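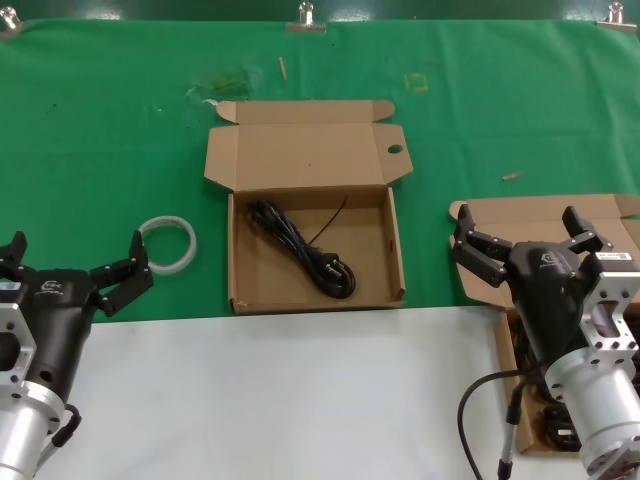 **Nader College, Department of Sociology | Family and Aging Research Group**

# Interviewers and participants wanted: how grandparents and teenagers talk about dating

Do you have a grandparent who once gave you advice about love that you still think about? Or a teenager in the family who tried to explain to you what "talking to someone" means? We would love to hear from you!

Our group is starting a new round of the Drurketti Study, which looks at how ideas about courtship, marriage and living together get passed along (or politely ignored) between generations. The first round was all survey work, with 3119 people filling in a long form. The answers were great, but the best parts were what people wrote in the margins, so this time we're sitting down and talking with families.

## Taking part

We're looking for 30 pairs. A pair is one person aged 14 to 19 and one grandparent, step-grandparent, great-aunt or other older relative they know well. You don't have to live in the same house, or even agree on much.

Each pair does:

- one interview together, about an hour
- one short interview each, on your own
- a follow-up phone call in November

Interviews can happen at your home, in our rooms in the Samarakoon Building, or at the Nuvham branch library, where we have a quiet room on Friday afternoons. Anyone under 18 needs a signed form from a parent or guardian before we start. You can skip any question and stop whenever you like, and we change all names before anything is written up.

Each person gets a $20 gift card per interview. We can also cover bus fare or parking, so please hang on to your receipts.

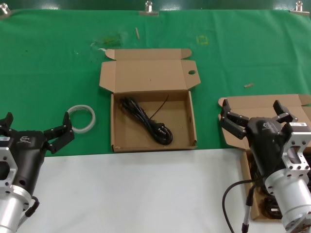
## Joining us as an interviewer

We also have 2 paid part-time openings for student interviewers. You'd be working evenings and the occasional weekend, mostly around Nuvham, and you'd be in on the project from the first conversations right through to coding the transcripts. It's a lovely way to find out what qualitative research is like day to day, including the typing!

You should be:

- enrolled in any undergraduate or master's program at the college (sociology, social work, psychology, history, all fine)
- comfortable talking with both 15-year-olds and 85-year-olds
- able to listen without jumping in, especially when someone says something you disagree with
- free for a day of training before interviews begin

A second language is a big plus. So is a driver's license. Previous interview experience is nice but we'll teach you, and everyone does their first few interviews alongside a senior member of the group.

## How to get in touch

Families: leave your name and a phone number at the department office, and say whether mornings or evenings suit you better. One of us will call to answer questions before you decide anything.

Students: bring or send a one-page letter and your class schedule to Tapio Hyvönen, project coordinator, in the same office. In the letter, please tell us about a conversation with an older relative that surprised you. Half a page on that is plenty, and we really do read them all.

We'll keep signing up families until all the places are filled.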